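Lokosik grip fault: is the patch really a fix?
Mar 1, 2022

Flillanano says the dropped-part problem on its Lokosik cell is solved. We'd like to see more before we agree.

The fault first showed up last September at the Fung site. In a run of 200 picks, the controller logged 27 good grips that were no such thing. One finger had met the part, the motor current rose, and the software took that as a hold. The arm then lifted away and left the part behind. On 2 of those lifts the part went partway up and fell.

Flillanano's answer is a software update that waits up to two seconds for the current to settle before it reports a grip. Fine, but a part jammed against one finger can give a steady reading too. The Utance cell next door has a sensor on each finger, and Flillanano has not said why Lokosik does without.

The company also calls this a quality issue. With a door open for setup, a falling part is a safety issue, and the manual should say so. We have asked for the test logs.
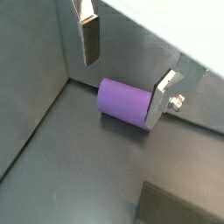

Purple cylinder against the right finger, with a gap still open on the left.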